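Folding the pink cloth, Zinidby room notebook 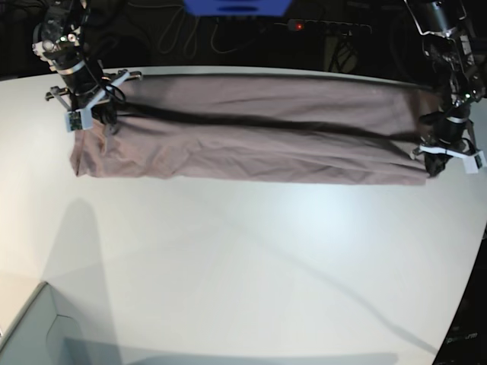

Last changed: 22 Jan 2019

Long fold again, on the white table. The band is doubled lengthwise and lies nearly across the whole width. The small wrinkles stay mostly in the lower half, and near the left end the cloth bunches a little. The crease sits higher toward the right – I must pull that side straighter before the next fold.

To do: iron the Galanis pieces before folding, 3 at a time. Ask Bultitz if they can send the same fabric with a hemmed edge. Old notes on creases are on page 29.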